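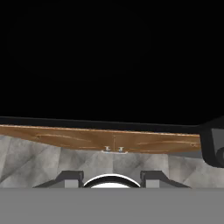
**1/** Spent three nights at the Drimis site in July chasing globular clusters with the club's 20 cm reflector. Notes in a thread so I can find them later. Southern sky, latitude in the mid thirties.

**2/** A globular is a ball of old stars held together by its own gravity. The Milky Way has more than 150 known ones. Most sit out in the halo, and a lot of them crowd toward Sagittarius and Scorpius, so winter evenings are the time to look from down here.

**3/** Omega Centauri first, while it was still well up in the south-west. Naked eye it's a fuzzy star. In the 20 cm it fills a good part of the field and resolves right across the middle. You can spend half an hour on it and I did.

**4/** Distance is usually given as 17,000 light years, give or take. There's a long-running argument that it's the leftover core of a small galaxy the Milky Way pulled apart. The stars in it aren't all the same age or chemistry, unlike most globulars.

**5/** 47 Tucanae has to wait. It's low in the south-east early on and comes good after midnight. Tighter core than Omega, much brighter in the centre. Lakshmi Iyer prefers it. I go back and forth.

**6/** M4 is the easy one to find. Put Antares in the finder and nudge west a bit over a degree. Loose, with a bar of stars running through the middle. Showed it to Subbarao Poojary, who'd never looked through anything bigger than binoculars, and he picked the bar without being told.

**7/** M22 in Sagittarius, off the lid of the Teapot. Better than M13 in my opinion, but I've only seen M13 scraping along the northern horizon so it's not a fair comparison.

**8/** NGC 6397 in Ara. Not visited enough. It's one of the nearest, and the outer stars come apart at low power. Used 48x, then 120x, and liked it more at 48x.

**9/** NGC 6752 in Pavo is the one I'd send a beginner to after Omega. There's a 7th magnitude star near the edge that helps with focus.

**10/** Final tally was seven clusters over three nights. The other two were M80, small and bright and not resolved at all, and M55, large and faint and a pain with any haze.

**11/** Conditions: first night clear with poor seeing, second night cloud until 11, third night very good. Heavy dew on all three. The secondary fogged twice. Bring a hair dryer that runs off 12 volts.

**12/** Someone asked about photos. I don't take them at the eyepiece. Narayanan Chowdary was imaging from the next pad and got 173 short exposures of 47 Tuc on the third night. He's still stacking.

**13/** Star charts were the old Binex set, the laminated ones. Still accurate enough for star hopping. Red torch only, please, including when you open the car.

**14/** Next new moon is August 11, so I'll be back out that weekend if the weather holds. Small Magellanic Cloud after midnight, and NGC 362 next to it.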